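About Elel

Elel is a celebrity and entertainment news site. We cover relationships, breakups, family news and the careers of people in film, television, music and public life. The site is owned by Naltach, a small publisher that also runs the TV recap site Pornby.

We started with 2 writers and a weekly newsletter. Today 18 people write, edit and check stories for us. Efua Abubakari is our managing editor and has the final say on what we publish.

Most of our stories begin with interviews, court filings, public statements or posts from the people involved. When a story depends on an unnamed source, an editor has to know who the source is. We don't report on a person's health or pregnancy until that person or a representative has spoken about it. We don't name the children of private citizens.
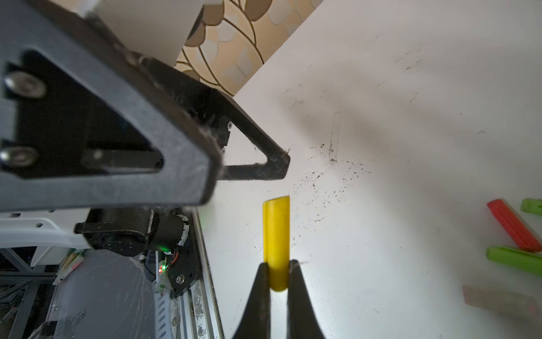
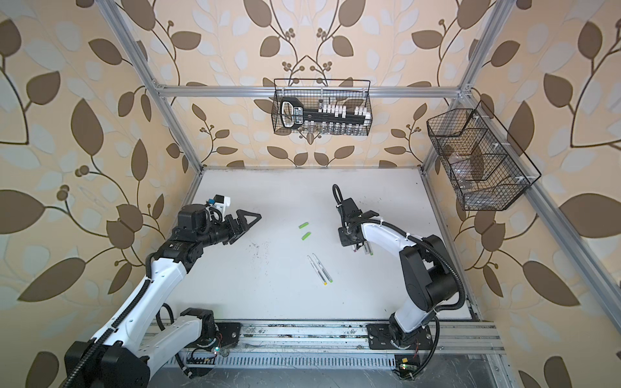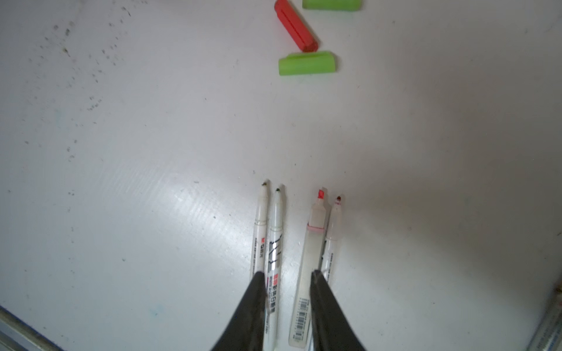 Yellow block in the gripper, top; two arms at the white tabletop, middle; four uncapped markers, bottom.

Our longest-running feature is the Bustamante Files, a series of relationship timelines that we update as news comes in. There are 448 timelines in the archive, and 447 of them are free to read. The remaining one is offline while we review a correction request.

If we get something wrong, we fix it and put a note at the end of the story with the month of the change. Corrections go to the editor on duty, who is at the desk until 6 p.m. Please include the headline and the sentence you are writing about.

Advertisers do not see our stories before they run. Paid posts are labeled at the top of the page.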